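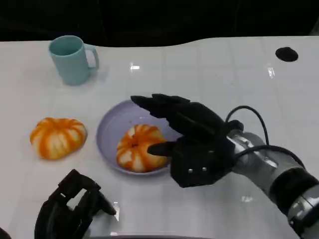 Chapitre 4
La foule et ses chiffres

Une manifestation a lieu, et deux nombres circulent le soir même. La police dit 192, les organisateurs 300. Lequel croire ? Aucun, pour commencer.

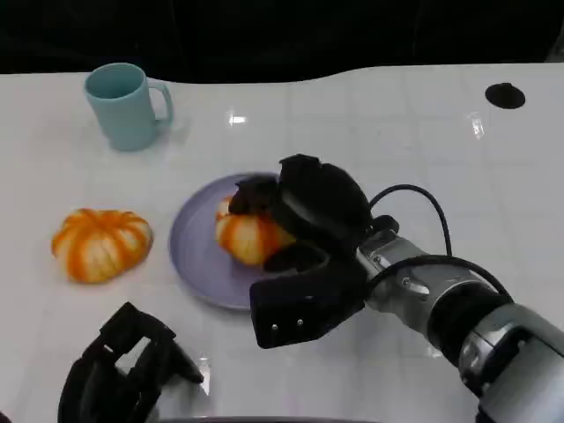
Lecture : 4 min

À Utov, en février, la presse a retenu 247 – un total que personne n'a su justifier. Josée Lachance y voit un compromis de rédaction.
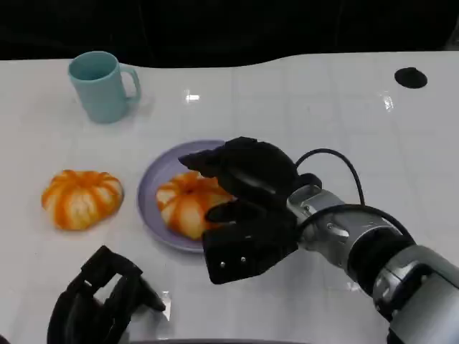

Reste à savoir qui compte, d'où, et à quelle heure. Les dépêches le précisent rarement.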